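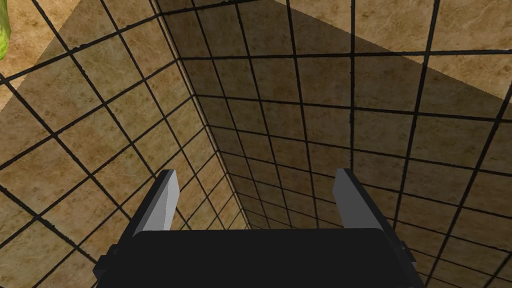 Opening – why I love the weigh-in

Good morning, everybody! Quick show of hands: who has missed weight at least once? Keep them up. Mine's up too.

I'm Dexter Macapagal, I coach amateur boxers at the Onholm gym, and I've been asked to talk about the part of fight week that most people skip past to get to the walkouts. I think it's wonderful. Two fighters, one scale, a room full of nervous coaches pretending to read their phones.

(Pause. Let the hands go down.)

The Tuesday story

Tell this one slowly. Ceston open card, back in May. Our light welterweight steps on the scale on Tuesday morning, two pounds over. He has been good all camp, he has done everything we asked, and he looks at me like I've stolen his dog. We had an hour. He skipped rope in the hallway and came back under – and then boxed flat for three rounds, because of course he did.

What I got wrong: I had weighed him on our own scale the night before and never checked it against the official one. That's a five-minute job. Ask for the test scale when you arrive, and ask nicely, because the officials have been up since before you.

What we changed

Every boxer in the gym now keeps a morning weight log for 24 days before a bout. Paper, pencil, taped inside the locker. We tried doing it on phones and half the entries went missing.

No sweat suits. I know, some of you grew up in them. So did I! But I've watched too many kids leave their best round in a hot car.

If a boxer can't make the weight eating normal meals, we enter the next class up. There was grumbling, mostly from me. Then Jakubowski moved up a class and boxed the best I've ever seen him box – hands high, feet moving, smiling in the corner. Gosh, that was a fun night.

(Slide with the log sheet. Leave it up while people copy it down.)

For the parents in the room

Please don't tell your kid they look heavy. Ask them how they slept. If you're worried, come to me or to the gym doctor, and do it early in camp while there's time to change the plan.

Running the room

Handouts are on the side table in Room 402, and I'll be there for 20 minutes after this. The Arex club is bringing its scale, so bring yours and we'll check them side by side.

Questions now. If it's quiet, ask the Arex coaches how they handle late call-ups, they have strong opinions and they're good ones.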